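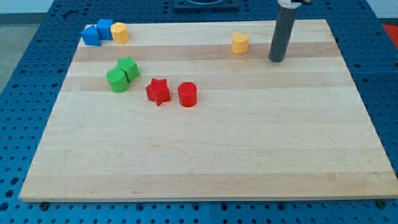 The maple board with a few of the plastic shapes on it.

Siteno Maple Board, large

I bought the Siteno in December to replace a thin bamboo one that had cupped. It cost $185, a lot for a cutting board, and I put off ordering it for months.

After 6 months of daily use it is still flat. I oil it every 3 weeks with plain mineral oil. Onion smell washes out with salt and half a lemon. Beet stains take longer — two rounds, usually.

The weight is the main complaint. It doesn't slide while I chop, but getting it into the sink is a chore, and there are no handles cut into the sides. The Fostell board my sister owns has them and costs less, though hers split along a glue line.

No juice groove either. I carve roasts on something else.

Shipping took 3 days and one corner of the box was crushed. The board was fine. I would buy it again, in the smaller size.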